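Small acrylic bottles, caps glued shut and paint gone thick – how do you all store a set?

posted by tanglewood_desk

OK so I got a set of little craft acrylics last November, used it maybe twice, then it sat in the hall closet till now. Got it out to paint a sign for the Carndale plant swap and half the caps won't budge. One I got open and the paint is like pudding. Another one has a clear watery layer on top and the color all sunk down.

Is this a storage thing or did I just get bad paint? They were laying on their sides in a shoebox if that matters. Also what do you do about a stuck cap, I tried pliers and cracked one. Don't want to crack another.

Sign has to be done by 8th June so I'd rather save what I have than order again. It's only a small board but I need yellow and green for sure. Thanks in advance, sorry if this was asked before, search on here hates me.

Edit: they're screw caps, not flip tops. And yes it's acrylic, says so on the label.

mudroom_painter

Side storage is your problem. Paint creeps into the threads, dries, and acrylic is basically glue once it dries. Stand them up. Always. Any tray or bin where they're snug enough not to tip.

For stuck caps: hot tap water in a mug, bottle upside down in it so just the cap and neck are under, few minutes. Dry it off good. Then a rubber jar gripper or a wide rubber band around the cap and twist by hand. No pliers on small plastic caps, they go oval and then never seal again. If it still wont move, back in the water, try again. Third time usually gets it.

Once its open clean the threads. Damp paper towel, toothpick for the grooves, peel out the dried ring. Same inside the cap. Tiny smear of petroleum jelly on the threads, and I mean tiny, you don't want it in the paint. Close it.

Watery layer on top is just separation. Normal. Stir with a toothpick or a skewer, slowly, all the way to the bottom. Shaking works too but makes bubbles and they show up on a flat sign.

My own bunch:
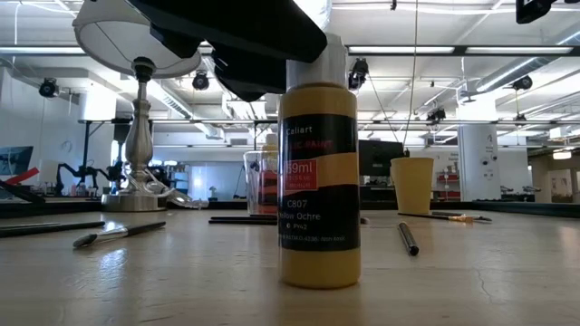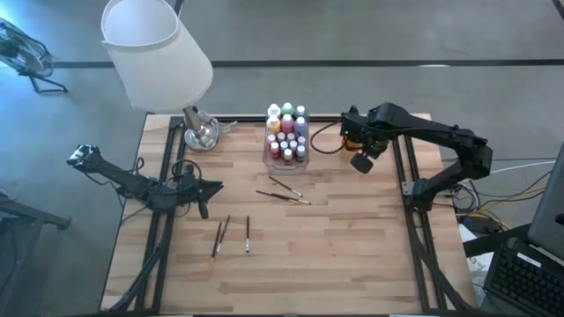 Now for your thick one. Depends how thick. Pudding is ok, rubber is not. Add water by the drop, stir, wait, look again. Two or three drops is plenty to start in a bottle that size – the yellow ochre in the first picture is only 59ml, so a big splash would be way too much. Too much water and the paint goes weak, then it beads up on anything slick. If you have acrylic medium use that for the thinning, better than water. If there's lumps, squeeze it through a scrap of old nylon stocking into a clean jar, the lumps stay behind. Stringy or rubbery bits all the way through means it's done, toss it.

Also keep them out of the garage if you get hard winters. Freezing kills acrylic, comes back grainy and you can't stir it out. Hall closet is fine.

Brushes too while I'm at it, don't leave them standing in the water cup. Rinse, shape the tip with your fingers, lay flat to dry. Handles swell and the paint flakes off otherwise.

One more, on the sign – prime it. Outdoor board soaks up cheap paint like crazy, you'll run thru your yellow in one coat. Light sand, coat of primer, let it dry overnight, then color. Two thin coats beat one fat one.

bramach_bill

agree w/ above mostly. I'd skip the jelly, it gets on your fingers and then on the work. I use a little square of plastic wrap over the neck and screw the cap down on top of that. Never had one stick since and I had a whole box of 100 from the Mollow school sale, all kinds of brands, some pretty old.

for a cracked cap: plastic wrap plus tape will hold a week or 2. or move the paint to a clean travel size bottle and write the color on it. Put the date too. you will not remember

also if you only need yellow and green you can buy just those singles, cheaper than a set

paper_and_pine

Had this same thing. Put mine in the microwave for a sec to loosen the cap and do NOT do that, it bulged. Hot water like they said.

Don't know if it helps but I also put a dot of each color on the cap lid so I can see what's what from above. Clear bottles you don't need to, but mine are all white.

tanglewood_desk

Hot water worked on all but one!! Green took two tries. Yellow was the pudding one, put in three drops and stirred for ages and it's fine now, a bit streaky on cardboard but I'll do a second coat. Threads were disgusting. Used the plastic wrap bc I'm out of petroleum jelly.

Last stuck one is a purple I don't even like so it can stay stuck. Gonna go sand the board. Does spray primer count or does it have to be the brush on kind?

mudroom_painter

Spray is fine. Outside, light passes, let it dry between.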